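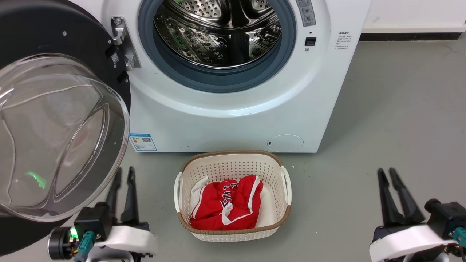
Teleop for laundry: how many demos before you stopped hating it?

ohmscrawl
Started this in September thinking it was a weekend job. Task is: pick a garment out of the basket, put it in the drum, don't get anything caught in the gasket, close the door. We record by leader arms, two of them, same joint layout as the followers. I'm at 367 episodes and the policy can now do a very convincing impression of somebody who has forgotten why they walked into the laundry room. It reaches in, it grabs cloth, it lifts, it hovers. Then it puts the cloth back.
Question for people further along: keep collecting, or are my demos bad?

pinchpoint_dan
Your demos are bad. Said with love, mine were too.
Watch twenty of them back at normal speed and look for where you stop to think. I'd bet you pause over the basket deciding where to drop the thing. The policy learns the pause just fine. It has no idea you were thinking, so it learns that hovering is part of laundry.

ohmscrawl
Just watched a batch. I hover in nearly all of them. In one I hover long enough that I think I was drinking coffee with the other hand, except that both hands were on the leaders, so I have no explanation.

Caroline Obura
Moderator hat off for this one. I did the same task on the Tedesco arms last year and what fixed it was splitting the reach from the load. Record pick and lift as one chunk, load and release as another, label the boundary, train on both. I got a usable policy out of 44 clean episodes of each after throwing away a pile of messy ones. Fewer and cleaner, every time.

gisach_owner
Disagree with that pretty strongly. Clean demos give you a policy that works on clean situations. The first time a sleeve hangs over the rim of the basket it has never seen that in its life and it goes to pieces. I kept every fumble where I recovered. 634 episodes on the Gisach, a good third of them ugly, and it's the only one I've trained that will try again after dropping something.

pinchpoint_dan
Recovery yes, dithering no. Those aren't the same mess. Dropping a sock and going back for it is information. Waving the gripper over a sock while you wonder about lunch isn't.

Caroline Obura
Fine, I'll take that amendment. I threw out the dithering and also the recoveries, and mine does give up when it drops things. It gives up very neatly.

torque_and_file
Has anybody tried just grabbing the arms and moving them by hand? Everyone went straight to leaders and I've never understood why. Kinesthetic gives you the contact forces for free. I can feel when cloth is snagging.

ohmscrawl
Tried it for a day. Two problems. One, my own forearms are in the head camera for the whole episode, so the policy expects to see large pink forearms before it will do anything. Two, I have two arms to move and the back of the drum is a long way in. I ended up kneeling on concrete with my cheek against the top panel. My knees vote leaders.

torque_and_file
Knee pads are cheap – just saying.

Gaetano Gentile
What color is the stuff you're loading? If every episode is one red jersey on something white, it may be learning to chase red. I spent a month training what I thought was a towel policy on the Holine setup. Swapped in a gray towel and it sat there like I'd asked it for money.

ohmscrawl
...it's mostly the red jersey.

Gaetano Gentile
There you go. Swap the garment every five episodes and nudge the basket while you're at it. Put it where a person would kick it to, a bit left, a bit crooked. Change which way round the door is left too, if you can stand it. Mine treats any door that isn't fully open as a wall.

gisach_owner
Seconding the basket. If it's always square to the machine you've taught it one basket in one place.

ohmscrawl
Is anyone using the Clarix gloves for this instead of leaders? Their page makes it look like you just do your laundry and the robot takes notes.

pinchpoint_dan
Had a loaner pair. Great for rigid stuff. On cloth your fingers do a little rolling thing that a two-finger gripper can't do, and you don't know you're doing it. You get lovely data for a robot with a thumb.

ohmscrawl
OK, plan for Friday: bin the hovering, keep the drops, five different garments, basket all over the place. If I'm at 1000 episodes by the end of it somebody please come and take the leaders away from me.

Caroline Obura
Stop at two hundred, train, and look before you record any more. And post the failures, they're the only part of these threads I read.

torque_and_file
Still think he should try it by hand again.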